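Talk notes: "Do we need a new couch?" Naomi Tanui, Somstead community hall, August

12 shares · 3 comments

Start without the slides. Ask who has bought a couch in the last two years, then who still likes it. Wait for the hands.

Main point: most of what we're told about furniture lasting is sales talk. Samard says its seats are tested 900 times. Tested how? By whom? I asked twice and got a brochure.

Read out the Makori warranty, slowly. It covers the frame. It doesn't cover cushions, seams, zips or "normal sitting". Pause there.

Then leather. People hear the word and stop asking questions. Ask what's under the colour, and whether the back panels are the same stuff as the seat. Often they aren't. I'm not against cheaper material – I'm against paying $100 extra for a label.

Flesix care kit: skip if short on time. If someone asks, I used it for eight weeks on one arm of my own couch and couldn't pick which arm.

Next, dark brown. Shops love it and say it hides everything. Mine doesn't hide dust, or the cat. Bring the fabric samples up the front here.

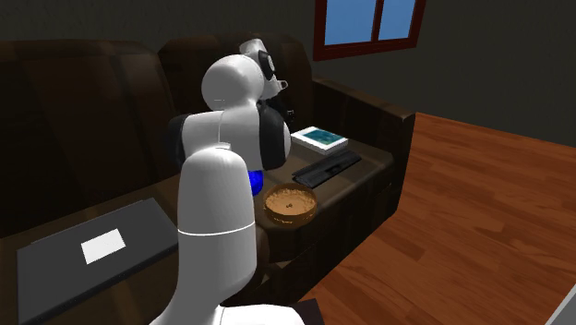 Dark brown seating, both slides.

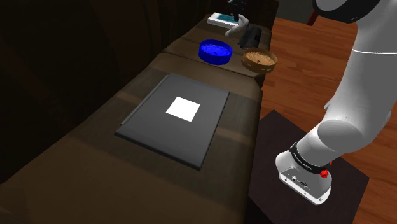 Page last changed: August, 8 pm

Leave dark brown up while people pass the samples around. Ask which one they'd choose if there were no price tag, then read the prices.

Questions. Someone will say their nan's couch lasted forever. Fair enough, but we don't see the ones that went to the tip. Don't argue for long – the hall wants us out by nine.

4 comments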